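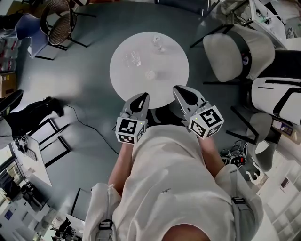 Werkholm releases a budget worksheet for people who thought they were only buying grippers

TRELPORT, November. Werkholm, the Trelport equipment planning firm, today released Follari, a free worksheet for organisations setting up a room to record hand-held gripper demonstrations for robot training. It has 102 lines. The grippers take up two of them.

The rest covers chargers, storage, mounts, marker cubes, spare marker cubes, cables, a second lot of cables, tables, chairs, floor space, labour, cleaning, freight, insurance and the object cupboard. Werkholm concedes that nobody has ever stood up in a budget meeting and asked for an object cupboard. It recommends that someone start.

Follari was put together over the past year from the purchasing records of 13 client sites, all of which kindly let Werkholm compare what they had planned to spend with what they spent. The comparison was made in private and the biscuits were good. At most sites the quote for the grippers themselves was close to right. The trouble came from everything that arrived afterwards in small boxes.

"People shop for this gear the way they shop for a barbecue," said a Werkholm spokesperson. "They compare models for weeks, they haggle over delivery, and then they get it home and remember the gas bottle."

What's in the worksheet

Follari is divided into seven sections, which can be filled in by different people who don't speak to each other, as is traditional.

Hand-held units. Price per pair, with the lead time in a separate column. Worn fingers and cracked housings get a line of their own. So does the person who repairs them, whose hours have historically been charged to "goodwill".

Tracking and mounting. Marker cubes, brackets, straps, backpacks, head-mounted devices and whatever holds a battery to a human being for a whole shift. Straps should be priced in more than one size. One site bought a single size and found out how much its operators differed from one another.

Power and cable. Cable is budgeted by length, and Werkholm suggests measuring along the route a person would really walk. Floor covers are on the next line down. They are cheap and always left off.

Furniture. Tables at the height the work calls for, and chairs for when the work stops. Buyers may use what they already own, and most do. The worksheet asks them to write down where it came from, as the meeting room it came from will be asking too.

Objects. Cups, bottles, lids, packets, clothing, food containers and the other small goods that people pick up and put down all day. They get crushed, lost, taken home or drunk. Clear plastic and glass have a line to themselves, partly for the replacements and partly for the extra session time that teams tend to want when they work with see-through things.

Computers and storage. Drives, backup, and the workstation on which everything lands at the end of the day. Follari prompts for storage by the recorded hour. Clients have traditionally estimated it by optimism.

People. Operators, supervisors, whoever checks the recordings and whoever tidies up. This section is usually the largest and was left blank in several of the budgets Werkholm reviewed. In one of them the cell contained the word "existing".

Buy, hire or wait

Follari also includes a comparison page for organisations that haven't decided whether to own the equipment at all. It puts three columns side by side for purchase, hire and doing nothing until the next financial year. The third column was added at the request of clients, who said it was the option they knew best.

Hiring tends to suit a short program with a firm finish date. Buying starts to look better once a second program is likely, provided there's somewhere dry to keep everything and a person who'll answer for it. Doing nothing has the lowest sticker price of the three. The worksheet then asks for the cost of the room that has already been booked.

Werkholm doesn't sell grippers and takes no commission from anyone who does. It sells planning time, and is aware that giving away the worksheet may be a funny way to go about it.

The room itself

Fit-out figures in Follari were prepared with Kalogeropoulos Commercial Interiors, which has been moving desks around Trelport for long enough to have views on the subject. Its contribution runs to a floor planning page and a blunt note on power points.

The planning page starts with people. Buyers are asked how many pairs of grippers will be in use at once, and how many people will be standing nearby in the meantime. The second answer is often the larger. Room has to be left for carts, for open doors and for an operator with a backpack on, who takes up more floor than the same operator without one and seldom remembers it when turning around.

Lighting gets a page too. Big windows are pleasant to work beside and bring a change in light over the day, so the worksheet has a line for blinds. A team that wants varied light can put a zero there and feel clever.

Kalogeropoulos also asked for a line called "Where will the boxes go?" Werkholm had thought this was beneath a serious planning document. It then visited three sites in one week and put the line in bold.
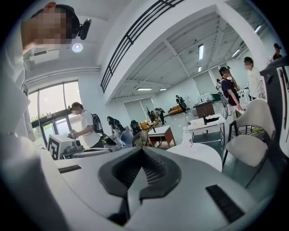 How many spare grippers should a first budget allow for?

Plan on one complete spare pair for a small room, and add wear parts for every pair in use. Fingers and mounts usually need replacing before the body does, so a drawer of small parts will often keep a session going for less money than another full set. If the supplier's lead time is longer than the project can sit idle, a second spare pair is worth pricing.

Early results, such as they are

A draft of Follari has been used by a handful of Werkholm clients since July. One of them, a contract recording outfit on the Trelport waterfront, sat down with a budget that had 64 per cent of its money in hand-held units and left with a budget that had some in chargers. It bought fewer pairs than it had planned. It also bought shelves.

The client's operations lead described the session as "like going to the dentist, if the dentist also wanted to know about your shelves." Werkholm has asked to use this on the website.

Another client worked through the whole thing in an afternoon and decided not to go ahead. Werkholm counts this as a success, although its sales team has asked for a different word.

A third is still filling in the cable section.

Contingency, and what to call it

The final line of the worksheet is contingency. Werkholm offers no percentage, having watched too many percentages get adopted by people who hadn't read the page they were on. Users are asked to list the things that could go wrong and put a price against each. The total tends to be higher than whoever signs the cheque would like, and harder to cross out.

Where a finance department doesn't allow contingency lines, Follari suggests "sundry adaptors". Experience at several sites suggests the money will end up there anyway.

What it won't do

Follari won't choose a supplier, and it has no opinion on which gripper is best. It doesn't estimate how many hours of recording a model will need, a question for the people building the model, who should be asked early and in writing. It doesn't cover robot arms either. A separate worksheet for arms is in preparation and already has a section on doorways.

Prices aren't filled in. Werkholm did consider it, but freight to Trelport costs what it costs and the figures would have gone stale by lunch. Each line has a space for a quote, the quote's expiry month and the name of whoever got it.

Availability

Follari is available now from Werkholm's Trelport office and from the downloads page of its website, as a spreadsheet and as a printable version for those who like to budget in pen. There's no charge and no sign-up. An update is planned for March, when the storage section will be revised and the furniture section will have its spelling of "swivelling" settled for good.

Werkholm will hold a free walk-through of the worksheet at its office in December, starting at 9:30 am. Bring a current budget, a calculator and something to eat. Seating is limited to the chairs the company has budgeted for, and bookings can be made at the front desk.

About Werkholm

Werkholm plans and costs equipment for workshops, labs, studios and recording rooms. It's based in Trelport, in a former ticket office with one power point near the door. A second has been approved.

About Kalogeropoulos Commercial Interiors

Kalogeropoulos Commercial Interiors designs and fits out workplaces in Trelport and the surrounding district. It supplies furniture, partitions, lighting and frank advice on power points, including the matter at Werkholm, where work is scheduled for the new year.

Media enquiries: Werkholm front desk, Trelport, mornings preferred.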